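Last updated: Jul 6, 2021

My neighbour Hadiza gave me a jar of sourdough starter when I moved into this flat, and I have kept it alive for 28 weeks. In my childhood we bought bread from a shop and no one talked about it. Now I think about flour while I brush my teeth.

The first loaves were flat and grey. I followed the recipe exactly, but my kitchen in July is very cold, and the recipe was written for a warm one. Hadiza told me to stop looking at the clock and look at the dough. It took me two months to understand what she meant. 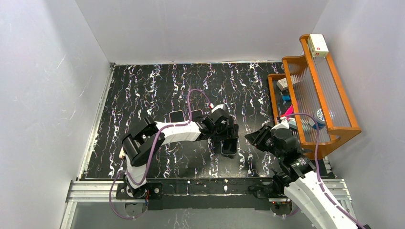
Black top with white veins, and a wooden shelf on the right.

I have also changed my favourite flour. The wholemeal one has more flavour, but it drinks a lot of water, so now I mix it with white flour and add the salt later. My hands are still slow at shaping - the dough sticks to me and I become angry with it.
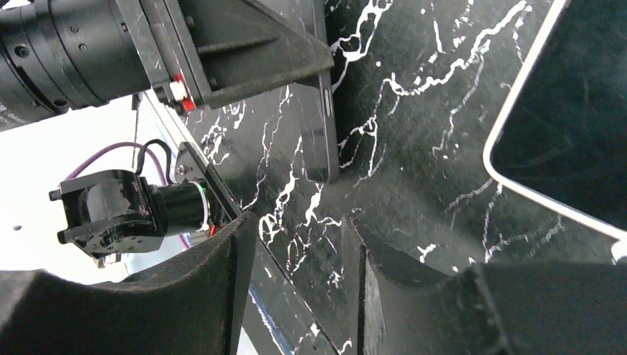
Last week I baked two loaves and carried one upstairs, still in its towel. Hadiza cut it, looked at the holes for a long time and said the colour of the crust was good. About the inside she said nothing. Next time I will leave it to rise for one more hour.

5 comments
28 shares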